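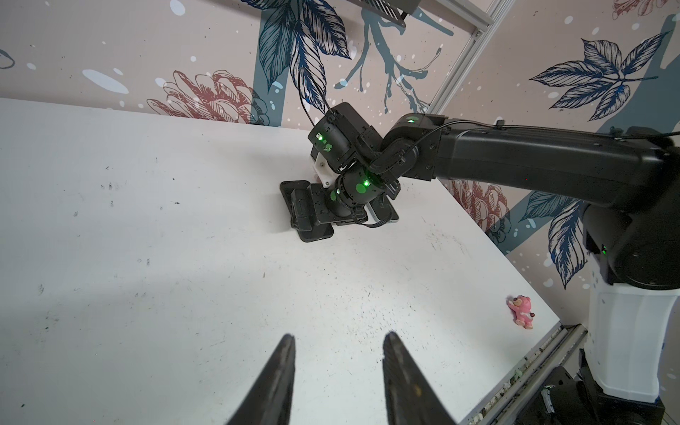 Thandeka Van Wyk wrote in after the last post to say that my method for reading hard drive noise was sound but that I had skipped the step that matters, which is measuring the room before measuring the drive. She is right, and I have redone the whole thing.

The setup has not changed. One measurement microphone on a short stand, one laptop, one old desktop drive hung from elastic cord so the case can't act as a speaker. I record at idle, then during a sequential read, then during random seeks. What I left out in November was a recording of the room with the drive unplugged.

With that in hand, most of my earlier plot falls apart. The peak at 294 Hz that I blamed on the spindle bearing is still there with no drive running. Switching off breakers one at a time traced it to the ventilation fan in the hallway. I had spent two evenings writing about bearing wear in a fan.

The corrected procedure, for anyone who wants to repeat it:

Record the empty room for 7 minutes, with every machine in its usual state except the drive. Average the spectra. Do not use the longest quiet stretch, as I did at first, because it understates the floor.

Record the drive for the same length of time with the same gain. Lock the gain. My recording software turns automatic gain back on after every update.

Subtract power, then convert to decibels. Subtracting the decibel figures gives a curve that looks fine and means nothing.

Throw out any band where the drive is less than 2 dB above the room. That removes nearly everything under 100 Hz in my flat, and I can live with it.

What survives is a narrow line at the rotation rate, its first few harmonics, and a broad hump above 1,000 Hz that appears only during seeks. The hump is the head actuator. The elastic cord lowers the line a lot and the hump hardly at all.

Guilan Xia has asked for the raw recordings. They need trimming first, as I talk over two of them. The old plot stays up with a correction above it.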